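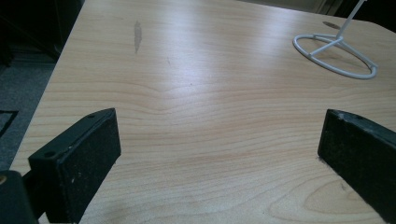

Wafula Shemweta

October 21, 2020

Notebook, team chaplains project. Carrying on from the August pages.

Read the Plollel report again, the one claiming that clubs with a chaplain pick up fewer red cards. I still don't buy it. They had 3232 match records, a number that gets repeated in every talk, but the chaplain question was only put to the clubs once, by email, and 40 clubs answered. So the real size of the thing is 40. The match records just make it look heavy.

Also, what counts as "has a chaplain"? Went back to the form. The wording is "Does your club have a chaplain or similar?" Similar to what? At Dutholm the vicar comes to the preseason supper and says grace, and they ticked yes. At Brimstead there is a retired minister who drives players to hospital appointments and sits with the families, and they ticked no, on the grounds that he has no title. If those two swapped boxes I would feel better about the column.

Tried the comparison with Dutholm moved to "no" and Brimstead moved to "yes". The gap shrinks by almost 50 percent. Two clubs! I would not hang a coat on a result like that, let alone a press release.

Other things that could be doing the work:
- division (lower divisions have fewer chaplains and rougher pitches)
- age of the squad
- whether the club has paid staff at all
- referees. Nothing in the report about referees.

Okoth notes: reread the 4 interviews from there. The captain says prayer before kickoff "settles people." The goalkeeper says he uses the time to fix his gloves. Both are in the same huddle, and the report would code both as taking part. I have no quarrel with the captain, he may be right about himself. But I can't get from his sentence to a card count, and I don't think the authors can either.

Colleagues will say I am being hard on a small study about something decent. Maybe. My own church side prayed before every match and we were a filthy team, so I do come to this with a prejudice and should write it down.
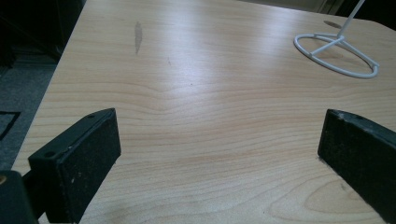

Tabletop, pale wood, light across the upper part.

Coding sheet, second try. Drop yes/no. Use instead: who it is, how often they are at the ground, whether players go to them without being sent. The last one is going to be mostly guesswork from the interviews. Mark it as guesswork in the sheet and not in a footnote.

Asked Plollel for the raw replies. They sent the summary table again, same as in August. Will ask once more, and say "raw" in the subject line.

Still open: Brimstead's minister. He has agreed to talk but doesn't want his name used, and the club is small enough that leaving it off won't hide him. Need to settle that before anyone switches on a recorder.

Next: redo the division split with Okoth left out, see if anything is still standing.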